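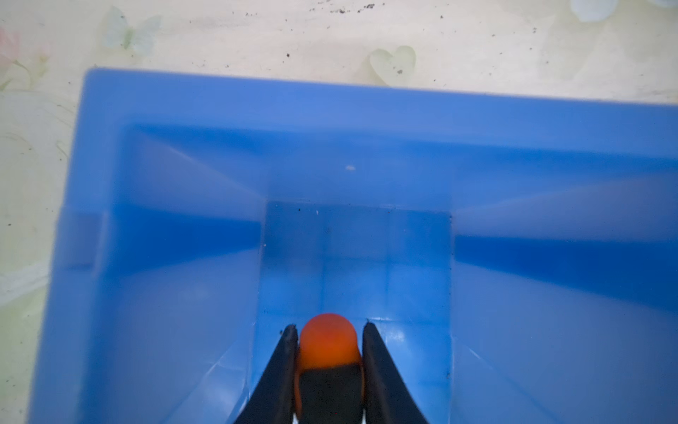 Clikilwood Large Storage Bin, Blue

Item 657

A deep, open bin for toys, workshop odds and ends, craft supplies or anything else that needs to be off the table and out of the way. It is molded plastic in one solid blue, with a broad, flat border all the way around and steep walls that drop to a rectangular floor.

The border is the part customers mention most. It gives you something to hold when the bin is full, and it stays comfortable on the hands because there is no thin edge to dig in. The corners are rounded for the same reason.

The inside has no dividers. If you want to keep small things separate, the Skakach insert tray fits the floor of this bin and lifts out in one piece. The tray is sold separately and comes in gray only.

Details

Length: 17 inches, measured along the floor
Material: plastic, colored throughout
Color: blue
Sold as: single bin or pack of 2
Lid: not included
Use: indoors, or in a dry garage or shed

Care

Wipe out with a damp cloth. For sticky messes use warm water and dish soap, then let the bin dry upside down before putting anything back in it. Do not use scouring powder, as it leaves the surface dull. Keep the bin away from heaters and out of the dishwasher.

Stacking

Empty bins nest inside each other for storage. Full bins should stand side by side – the border was not made to carry another loaded bin on top. If you need to stack full bins, look at the Chaimongkol range, which has locking lids.

Ordering

We ship from our Grundport warehouse. Single bins go out in a plain carton, and packs are nested with paper between them. Nearly all orders leave the day after they are placed. Schools and child care centers can ask for a quantity price on the whole storage line. Iestyn Parry handles those orders and will need the item number and a delivery address.

Unused bins can be returned in the original carton. Please put the packing slip back in the box.

Clikilwood, 151 Harbor Road, Grundport | Contact us | Copyright Clikilwood. All rights reserved. | Back to top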